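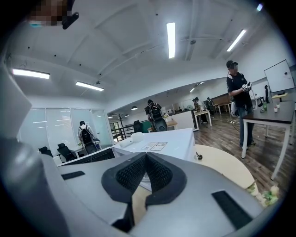
Why does an open-plan office need more than one kind of light?

People do different jobs in the same big room, and a single kind of light rarely suits all of them. Someone sketching on a whiteboard wants an evenly lit surface, and a group chatting at a table is happy with something softer.

## Lighting a shared room (Unit 4, Interiors 907)

Ceilings are my favorite part of this course, so bear with me if I run on a bit!

**Long panels.** These do the general work. Fluorescent panels spread light widely, and on a white ceiling a good part of it bounces back down. Look at how the four panels sit against the shallow beams, one of them at an angle.

**Pendants.** Small dome shades pull the eye down and give a spot its own character. The row of three toward the back wall is a lovely case: even from far off you read that end of the room as a place of its own.

**Surfaces.** A dark brown tabletop soaks up light that a pale one would throw back. White legs help a little (less than you'd hope).

### Worked numbers

The Plirnport studio plan has a work zone of 30 square feet with 2,000 lumens reaching it. Divide and you get just under 67 foot-candles, plenty for reading and drawing. Now try the Korlow plan with 811 lumens over the same area. Would you want to draw there?

### Before next class

- Read the Boiko chapter on glare, especially the part on whiteboards.
- Sketch the ceiling of any room you use daily, fixtures only.
- Bring your Plarelgate floor plan, we'll mark it up together.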